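Home | About | Reading | Kitchen | Archive | Contact

Clearing the second shelf

Print this post | E-mail this to a friend

I finally did the shelf by the back window. I had been putting it off since we moved the desk, and in June the bracket on the left side started to pull out of the wall, so it was either empty it or wait for it to come down.

The shelf is a Gritatero, the long one, and the instructions say 60 pounds. I put what was on it on the bathroom scale in batches and stopped adding when I passed that with a good third still to go. Paper is heavy. I knew that from moving twice and still filled the thing end to end.

I took everything down and sorted it on the floor. Cookbooks went back to the kitchen where they should have been. The Dalsgaard catalogs went in the recycling, all of them, including the one I kept for the lamp we never bought. Old manuals for things we no longer own, same. I found the warranty card for the dehumidifier, which died two winters ago.

That left the technical books. Most of them are from the years when I was doing translation for Oddur Riis, who had me working on transportation material, some of it from Chinese. I was never fast at it. He paid by the page, and the longest job ran to 525 pages and took me through a whole spring. I bought a lot of reference books in that period to get the vocabulary right, and many of them I opened 3 or 4 times and then carried from apartment to apartment.

My rule for this round was simple. If I had looked at a book since the last move, it stayed. If somebody I know could use it, it went in a pile for that person. Everything else goes to the sale at the library. Valdemar Thorlacius gets the two atlases. Unnur Grímsdóttir asked for anything on bridges, and I had one, with a broken spine, so she is getting that with some tape on it.

The bracket itself took ten minutes. The old screws were too short. I used longer ones with proper anchors and moved the whole thing over a little to hit the stud on the right. The shelf is level now, or close enough that a pencil stays put.

I have been trying to do the last sort on a table instead of the floor — my knees prefer it — and it does help to see the covers the right way up.
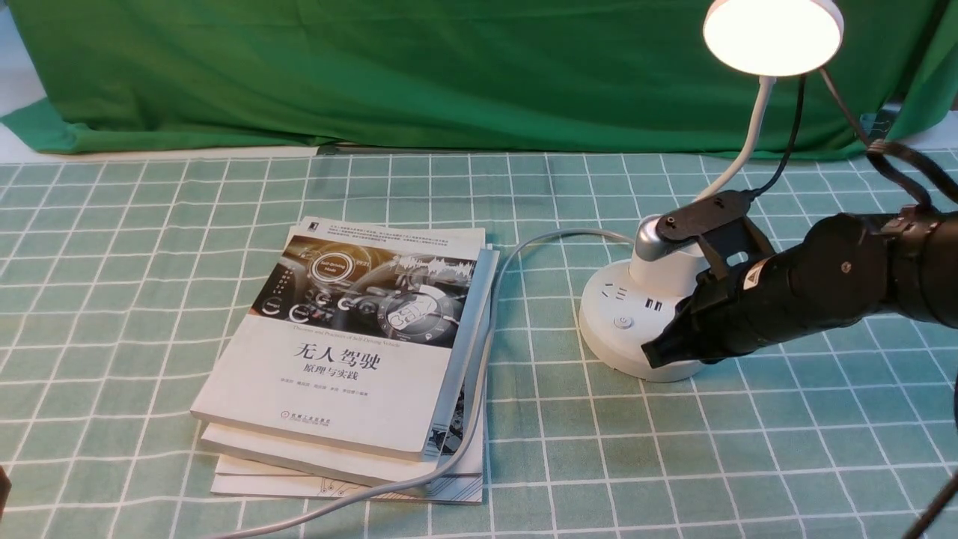 Filed under: Books, House

The white paperback on top is 无人驾驶, on the principles and practice of self-driving vehicles. It stays. I still like the cover, with the dashboard and the "Self-Driving Mode" badge, and I want to read it properly this time instead of hunting through it for terms.

Arsen Horobets has offered to take whatever the library sale won't. He has a bigger place and fewer opinions about shelves. I told him to come by with the car and a couple of boxes.

Next is the hall closet. There are 14 coat hangers in there with no coats on them, and a bag I have not opened since the move.

Older post | Newer post | Print this post | E-mail this to a friend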